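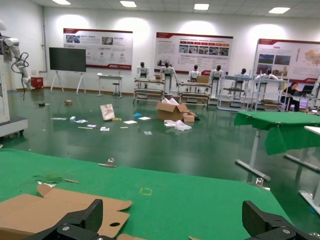 4.2 Packaging waste on tables and floor

Packaging made up most of what we recorded in the workroom. Over 14 unpacking sessions we logged 474 pieces of loose material, each entered once at the place where it was first seen. A piece was assigned to the table surface, the floor or a container. Open boxes with material still in them counted as containers, even when the contents stood higher than the rim.

The floor held more material than the tables in every session except the first one in March. Large items were put down close to where they had been opened. A typical group is an open cardboard box with its flaps up and white paper coming out of the top, a smaller box beside it, and crumpled plastic packing in front. We recorded this as one group with separate entries for each piece. The small red bin at the wall was not included in the count for the floor.

Table surfaces collected smaller pieces. Flattened cardboard was the largest material found there and was left near the table edge more often than in the middle. Thin wooden sticks and clumps of fiber were entered as small debris. These were easy to miss at the end of the day, and Geert Michiels repeated the table count on Thursday mornings as a check. His totals differed from ours in two sessions, both times over scraps of cardboard lying next to a bigger piece. We kept the higher total.

4.3 Cloth coverings

The worktables in the room have green coverings. Two ways of dressing a table came up in the sessions. In the first, the covering is clipped at the edge of the top. In the second, a cloth is laid over the table and hangs down at the front in folds. The Gromaven checklist treats both as "covered" and we followed it, but the difference matters for clearing up. Material on a clipped covering has to be picked off or brushed into a tray. A loose cloth can be lifted by its corners and shaken out over a box.

Figure 4. Covering held by binder clips at the far edge of the tabletop, with a small wooden stick and a piece of cardboard left on it.
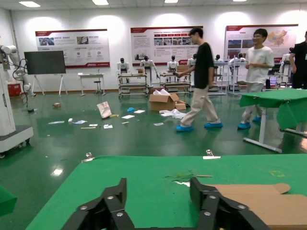
Clips were checked at the start of each session. A missing clip was noted but not replaced until the session was over, so that the surface stayed the same throughout. Yellow tape outlines on the covering were also left in place. Some of the outlines had become faint, and for the table count we used the tabletop edges as our limits instead.

4.4 Movement through the room

People crossed the middle of the floor during sessions and stood beside the tables to talk. Shoe covers were in use, and the floor is smooth and glossy, so we expected light plastic and paper to shift. Pieces that had moved from their first position kept their original entry. We did not try to record who had moved them.

The Brado form has no field for a displaced item. We wrote the letter D in the margin and copied these marks to the Tavares sheet afterward. Entries without a legible position were left out of the floor map but stay in the total of 474.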